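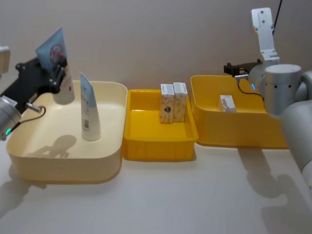
Packaging and Labeling

Orholm revises net-content rule for squeeze tubes

Orholm's weights and measures office has changed the way net content is checked on products sold in squeeze tubes. The revised rule was published on 6 August 2003 and replaces an interim text issued in May.

Inspectors will now draw 14 tubes from each production lot and weigh them filled, then empty. The earlier method used a single average tare weight supplied by the packer. Tubes with a nominal content of 100 ml or less must also carry the lot number on the crimped end or the carton.

The office tested 2,550 tubes while drafting the rule, and 2,288 met the stated content. Most of the shortfalls came from lots in which the tube wall was heavier than the declared tare, said Sigita Koppel, who heads the measurement section.

Deligiannis, a contract filler in Harnunholm, has asked for a longer changeover period for printed cartons. Stavros Christodoulou, its plant manager, said existing carton stock would not be used up before the rule takes effect. A decision on the request is pending.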